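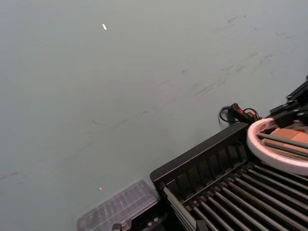 **Categoría:** Utensilios de cocina › Escurrido y almacenaje

El **escurreplatos** es un soporte abierto, de varillas o barras paralelas, destinado a sostener la vajilla mientras pierde el agua. Los modelos con reborde alto incorporan ranuras regulares en la cara interior, que separan las piezas colocadas de canto. La separación entre varillas determina el diámetro mínimo del objeto que puede apoyarse sin caer.

## Cestas de barras

La cesta rectangular abierta comparte el principio constructivo: barras verticales finas unidas a un marco macizo. Se emplea para guardar, clasificar o trasladar objetos de tamaño medio.

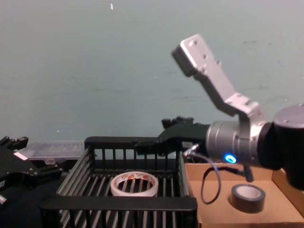
Khôi Ngô objeta que ambas formas no deberían compartir artículo, porque una cesta sin bandeja inferior no recoge el goteo.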